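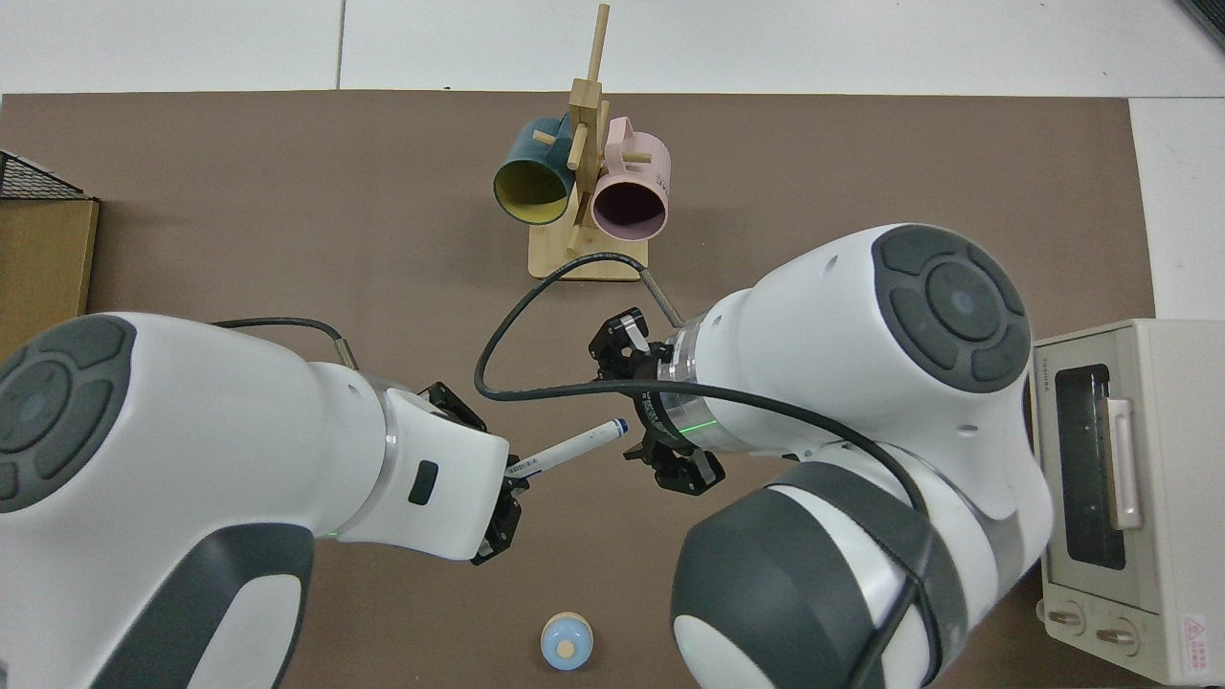 The handover policy in the Skidum stack had one persistent fault through the winter. The giving arm opened as soon as the receiving gripper reported a nonzero closing current, and with a slim object that is too early. The fingers close on air, friction in the drive produces a current, and the marker falls. I changed two things in December and reran the evaluation.

The first change was to the labels. In the old set, every frame of a teleoperated demonstration carried the same weight in the loss. A handover lasts a few seconds and the part that matters is a small share of that, so the policy learned the approach very well and the release poorly. Frames between first contact of the receiving gripper and full opening of the giving gripper now get a higher weight. I did not tune the value much. Anything in a fairly wide range behaved the same, and I kept the lowest one that did.

The second change was a release condition computed outside the network. The giving arm makes a small pull along the axis of the marker, and release is allowed only if the wrist torque on the receiving side follows. If it doesn't, the receiving gripper reopens and tries again. This is an old idea, and I don't claim it.
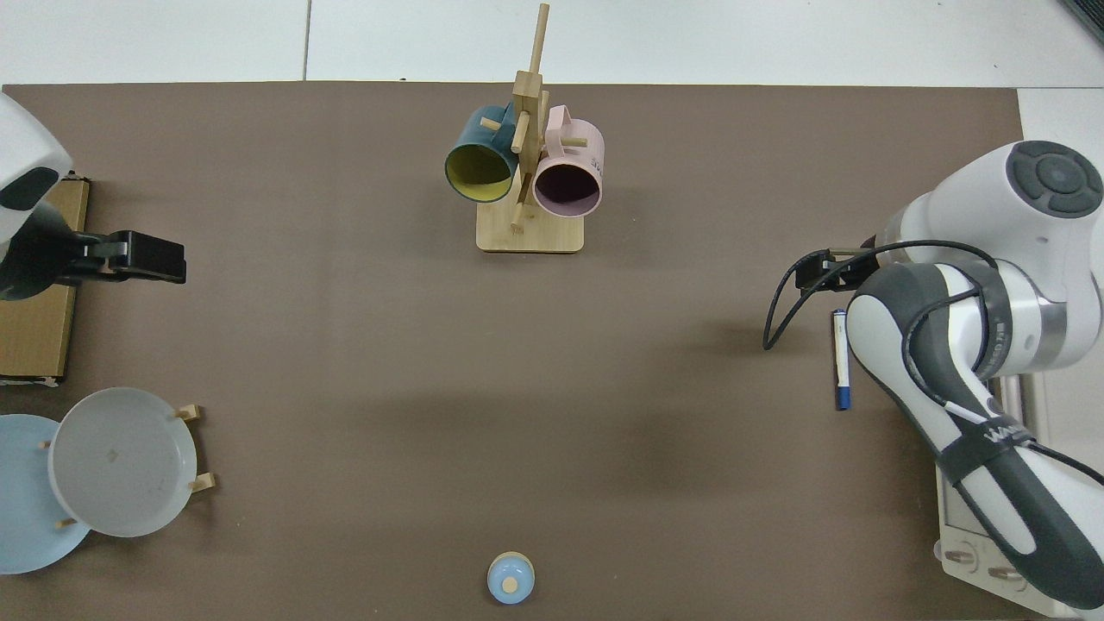
Floarea Grecu commented on the draft that the weighting and the pull test should have been evaluated separately, and that a reader can't tell from one combined number which of them did the work. She also asked whether the pull test alone on the old checkpoint would have been enough.

It's a fair criticism, so I ran it. The training set is 453 demonstrations on the same mat, with the mug tree and the toaster oven left standing as obstacles. Each condition got the same start poses, replayed from a list. The pull test on the old checkpoint removed most of the drops but stalled often, cycling between close and reopen until the timeout. The new weights without the pull test dropped the marker 13 times. With both, there were 11 failures of any kind, and most of those were timeouts with the marker still held.
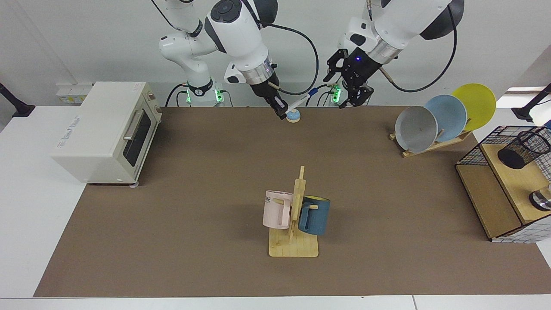
The stalls on the old checkpoint have a simple cause. The receiving gripper arrived slightly rotated relative to the barrel, closed on an edge, failed the pull test, reopened, and came back in at the same angle. Nothing in the observation told it that the last attempt had failed. Adding the retry count as an input would probably help, but it would need demonstrations that contain retries, and ours have very few. Kenza Bouzid has started recording some with deliberate bad grasps.

Training ran for 2000 epochs. The validation loss was flat long before that and told me nothing useful about release timing, so checkpoints were picked on the robot.

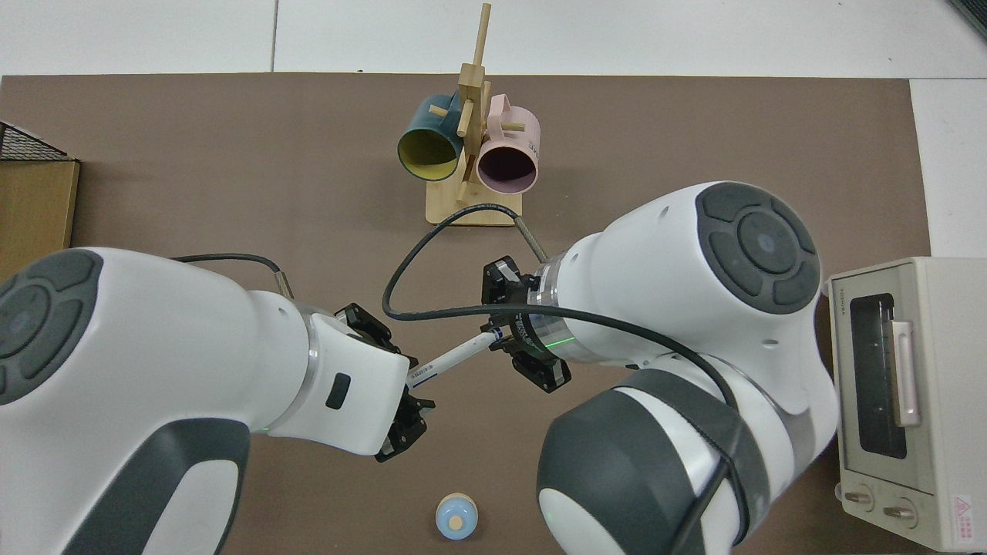 One detail for anyone reproducing this: the pull has to be slow. At the speed I first used, the cable drag on the arm showed up in the torque signal and passed the test with no object in the receiving fingers at all. I subtract a baseline recorded over the same motion with the gripper empty, and redo the baseline whenever the cables are rerouted.

Still open is the behaviour with a softer barrel. The threshold was set on one marker and I have not checked it on any other.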